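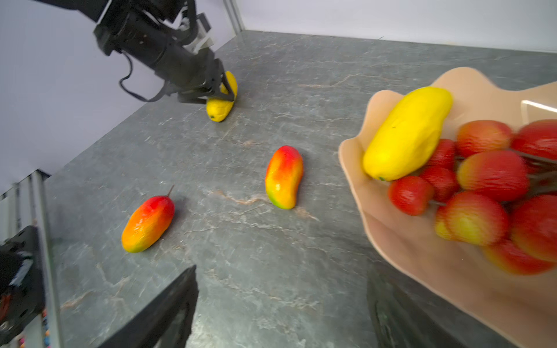

Grey stone-pattern top, right into the corner where the two walls meet.

How to get turmeric and mango stains off a stone-look worktop

Did this last December after a chutney session and have been asked for the method twice since, so writing it up quick. Works on laminate and sealed stone. NOT for bare marble - no acid, no lemon, no vinegar on that, ever.

You need:
bicarb
washing up liquid
2 soft cloths
100 ml warm water
old toothbrush

Step 1. Wipe off anything loose. Dry cloth first, otherwise you just spread it. 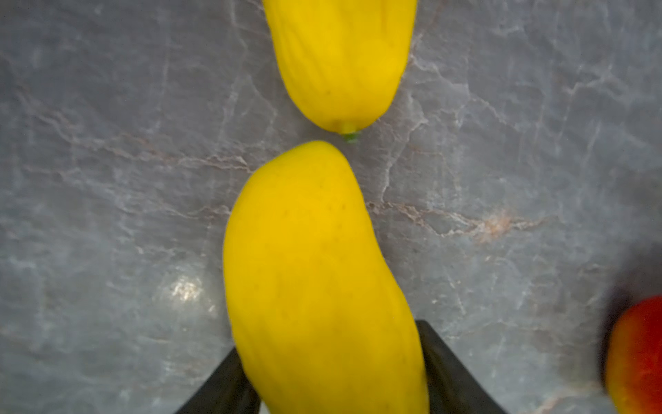
Mango juice is the easy one. Sugar mostly. Warm water and a drop of washing up liquid, leave it a minute, wipe. If its gone tacky go round again. Don't scrape with a knife, I did and there's a scratch by the hob to prove it.

Step 2. Turmeric. Mix 50 g bicarb with enough water to make a thick paste. Spread it over the yellow and a bit past the edge. Leave 12 minutes. Rub gently in circles, rinse, look at it in daylight. Kitchen bulbs hide yellow.

Still there? Same again. Third time I'd stop and let the sun have it, blinds up, few days. Turmeric fades in light - slow but it does go.
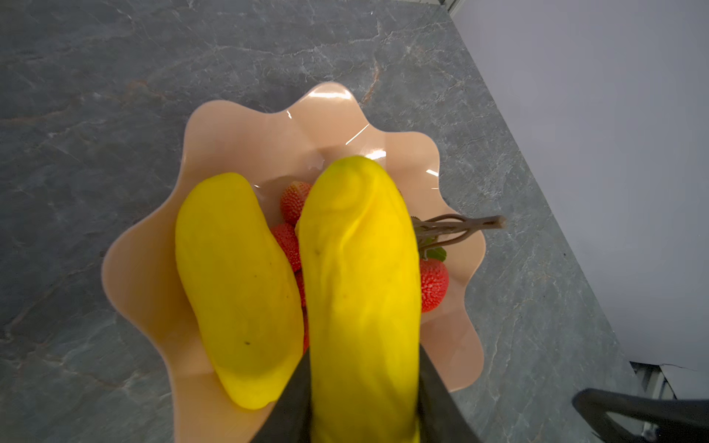 Glazed dishes can have the same paste, only thinner, and use your fingers not the brush. Get into the folds of the rim. Rinse well or it drys white and you'll think you've ruined it.

Step 3. Joins and edges. Toothbrush, nearly dry. Water sitting in a join is worse than any stain, esp. on chipboard. The metal strip in a corner wants a cotton bud down the grooves.

Step 4. Dry everything. Second cloth. Then reseal if its real stone - I use the Hikix one from the hardware place in Urnham, thin coat, overnight, keep the kettle off it.

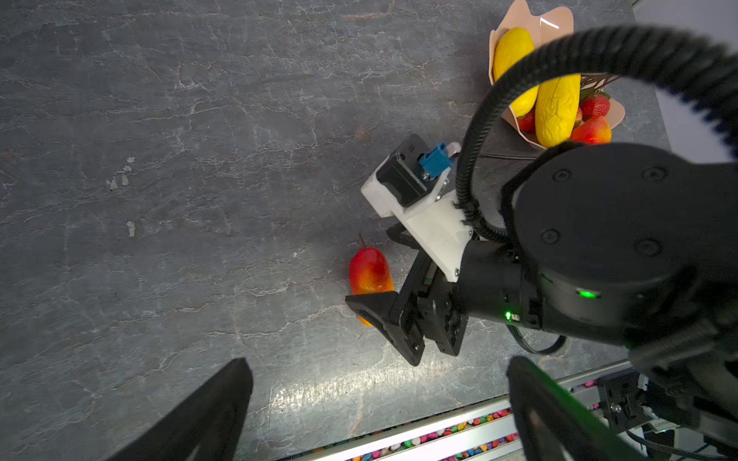

Dark slate-look surface with pale veining, light catching the lower middle.

Bleach: no. Scouring pads also no, they take the shine off in patches.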